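Urkik Chain Drive Kit: review after a shared workshop build
Reviewed by Nesrin Akgül, 2020-01-22

The Urkik is a motor kit for beaded-chain roller blinds. It consists of a geared DC motor, a molded sprocket, a bracket, a controller board and a light sensor. The existing chain stays in place and the motor drives it, so the blind itself is not modified. I built mine at the Skalaldale workshop with Raquel Peixoto, who did the firmware. The kit cost 184 and came with 11 printed pages of instructions, of which two concern the wiring.

Before buying, check the chain. The sprocket is cut for standard plastic bead pitch, and a worn or mismatched chain will ride up and skip. A continuous loop also has a connector bead somewhere, and it has to clear the sprocket or stay out of the driven section. On our window the white chain hangs along the mullion in one long loop, which suits the bracket position the manual assumes.

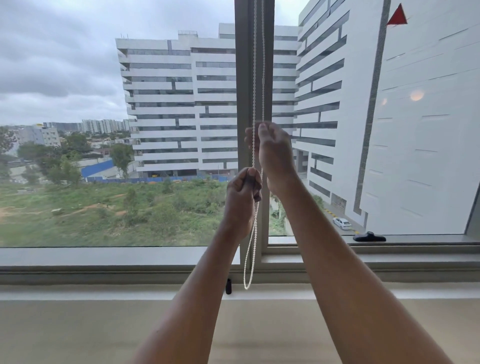 Mounting

The bracket takes two screws or an adhesive pad. We used the pad on the metal mullion, after degreasing. Chain tension is set by sliding the motor down its slot until the loop has no slack, and the slot is too short. It allows 20 mm of travel, which was barely enough. Rosário Nogueira printed a longer backplate and the problem went away, but a kit at this price should include one.

Operate the blind by hand through its full range before fitting the motor. The manual asks for this in a footnote. It belongs on the first page – a stiff clutch will stall the gearbox, and the controller reports a stall only as a slow red blink. 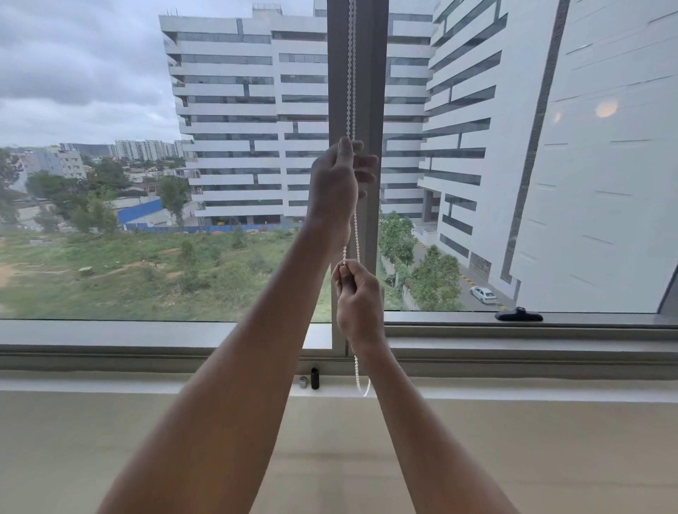
Can the blind still be pulled by hand once the motor is fitted?

Only with the release lever open. With the lever closed the gearbox holds the chain, and forcing it will strip the sprocket.

Control and noise

End positions are taught with two button presses and survive a power cut. Over 400 cycles on the bench the lower stop drifted by around one bead, which a weekly re-home corrects. The light sensor is less useful. It has no adjustable delay in the stock firmware, and passing clouds made the blind hunt up and down until Raquel added a hold timer.

The motor is audible across a room, with a whine on the upward run. The older Bater unit in the next bay is quieter and slower.

Verdict

Good gearbox, adequate electronics, poor bracket. Recommended to anyone with access to a printer and some patience with firmware. A revised bracket is listed for February, and I would wait for it.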